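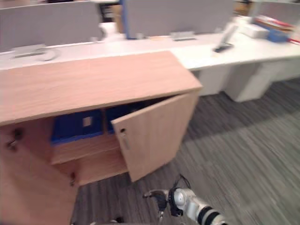 The right-hand door, open.

The Modivo cost 14 pounds an hour to hire, and by lunchtime I had started to feel protective of the money.

"It does cupboards," the Bamimmont rep had said. She'd said it the way people say a dog does tricks. The brochure promised 526 office tasks, and I had asked for one: open the cabinet, take out a blue box, put it on the desk, shut the door.

It had managed the door. I gave it that. The gripper hung just off the carpet and seemed to consider the next bit.

"Is it thinking?" I asked.

"Planning," said the rep.

I can plan too. I planned most of June and got nothing filed. Still, I waited — it was my budget, after all — while the arm rose, stopped, and sank again.

"What happens if the box is heavy?"

She turned to page 400 of the manual. I hadn't known there was a page 400.

"It asks for help," she read.

The arm gave a polite chime. We both looked at the box, and then she looked at me.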